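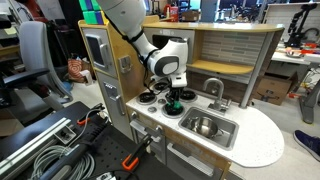 Figure 1. Toy kitchen with four burners, a sink and a curved tap.

Water Use in Shared Student Kitchens
Project report, second-year Environmental Studies
Themba Le Roux and Kgomotso Mtshali

1. Background

Ndlovu House is a self-catering residence with 11 shared kitchens, each used by the students on one corridor. The residence pays a single water bill for the whole building, so the students who live there never see what their own kitchen uses. In September the house manager agreed to let us fit meters under the sinks of two kitchens and to put up notices in one of them.

We wanted to find out how much water goes on washing up, and whether a plain notice about filling the sink would change it. Earlier work we read during the literature review dealt mostly with showers and toilets. Kitchens were usually lumped in with "other indoor use", and the studies that did separate them looked at family homes, where one person often washes up for several people. In a residence most people cook for one and wash up for one, often at the same hour as everyone else.

2. Method

We chose the kitchens on the first and second floors. They have the same layout and the same type of tap, and the corridors have the same number of rooms. Each kitchen was fitted with a Flundeck clip-on flow meter on the cold feed and another on the hot feed. The meters store a reading every minute and were downloaded by hand once a week.

The first two weeks were a baseline with no changes in either kitchen. At the start of the third week we put a notice above the sink on the second floor. It asked people to put the plug in, wash everything in one bowl of water and turn the tap off while scrubbing. The first floor had no notice. Both kitchens were metered for two more weeks.

We also left a paper diary by each sink. Students were asked to write down the time, what they washed and whether they had used the plug. Filling it in was voluntary and no names were taken.

3. Results

During the baseline the two kitchens were close. The first floor used 1,350 litres a week on average and the second floor used slightly more. Use was highest between 6 pm and 8 pm, with a smaller peak late at night that we had not expected.

After the notice went up, the second floor fell to 1,000 litres a week. The first floor stayed near its baseline. Most of the drop came from the hot feed, and nearly all of it fell in the evening peak. The late-night use did not change.

The diaries were less useful than the meters. We collected 360 entries, but most were written in the first two weeks and very few in the last. Several people put only "plates" or "pan". Where the plug question was answered, second-floor students said yes more often after the notice.

4. Problems

The hot meter on the first floor stopped recording for one night when its battery clip came loose. We left that night out of both kitchens' totals.

Two students moved from the second floor to another building in the last week. This would lower use a little, and we could not separate it from the effect of the notice. The meters also cannot tell washing up from filling a kettle or rinsing vegetables.

5. Discussion

The fall on the second floor is large enough that we think the notice had some effect. Two weeks is short, though, and people may stop reading a notice once they are used to it. A longer trial would swap the notice to the other floor halfway through.

If we repeated the work we would drop the diary and use a short interview at the end. We would also ask about the late-night washing up, as the notice made no difference to it.

The meters have been returned to the department store. The second-floor notice is still up at the request of the house manager.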